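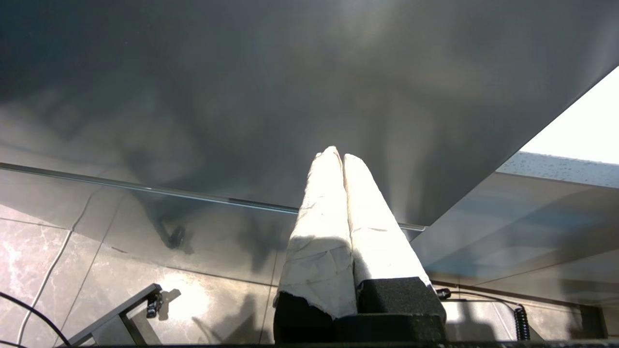 Why Do Soccer Teams Swap Ends at Halftime?

July
By the Kids' Sports Desk

Search stories Go

A soccer field looks the same at both ends. So why bother switching? Blame the sun and the wind. At Tollgate Park, the wind blows straight at one goal, and a goalie's own kick can come sailing back at her like a rude boomerang.

Swapping means each team gets 1 half with the wind and 1 half grumbling about it. A coin toss before kickoff settles who starts where.

If a cup game goes to extra time, there are 2 more short halves, and everybody swaps again.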